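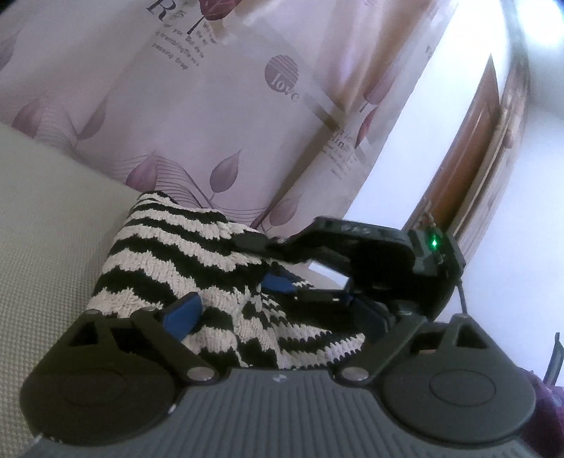
Abbildung 2: Gestricktes Kleinteil mit schwarz-weißlichem Wellenmuster über einer hellen Polsterfläche, dahinter ein bedruckter Vorhang.

3.2 Kleinteile auf Polsterflächen

Getragene, aber noch nicht waschreife Textilien wurden in den besuchten Haushalten selten in den Schrank zurückgelegt. Sie lagen auf Stuhllehnen, Bettkanten und Sofas, oft über mehrere Tage. Für die Auswertung haben wir diese Orte als Zwischenablagen kodiert und von den festen Ablagen (Schrank, Kommode, Wäschekorb) getrennt. Insgesamt liegen aus 14 Haushalten 1.922 kodierte Ablageereignisse vor; die Begehungen endeten im November.

Kleine Strickwaren bilden innerhalb der Zwischenablagen eine eigene Gruppe. Dazu zählen Socken, Stulpen, Mützen und Kinderhandschuhe. Sie werden meist geknüllt abgelegt und behalten diese Form, bis jemand sie wieder aufnimmt. Abbildung 2 gibt ein solches Stück wieder, vermutlich eine Socke. Im zusammengeschobenen Zustand ist die Art des Kleidungsstücks schwer zu bestimmen, das Streifenmuster und die Maschen bleiben dagegen gut erkennbar. Für die Zuordnung von Paaren stützten sich die Befragten entsprechend fast immer auf das Muster und kaum auf Größe oder Schnitt.

Die Kodierung folgt dem Schema von Pelkonen, das ursprünglich für Garderoben in Mehrfamilienhäusern entworfen wurde. Sirkka Pelkonen unterscheidet darin drei Zustände: gelegt, gehängt und geknüllt. Wir haben einen vierten ergänzt -- gerollt --, der vor allem bei Sockenpaaren vorkam. Teile, deren Art sich nicht sicher feststellen ließ, wurden als »Strickware, klein« geführt und nicht nachträglich umkodiert. Das betraf rund 200 Einträge.

Der Untergrund wurde getrennt erfasst. Bei Polstern und Überwürfen genügte uns die Angabe von Farbe und Gewebe; ob es sich um ein Sofa oder ein Bett handelte, ging aus dem Begehungsbogen nicht in jedem Fall hervor. Gemusterte Textilien im Hintergrund, etwa Vorhänge mit Blattmotiven oder Schrift, wurden nur vermerkt, wenn Befragte sie von sich aus erwähnten. Zwei Personen gaben an, auf unruhigem Grund einzelne Socken zu übersehen. Auf hellen, einfarbigen Bezügen wurde dieses Problem nicht genannt. Ein Zusammenhang mit der Liegedauer ließ sich daraus nicht ableiten, siehe dazu Abschnitt 4.1.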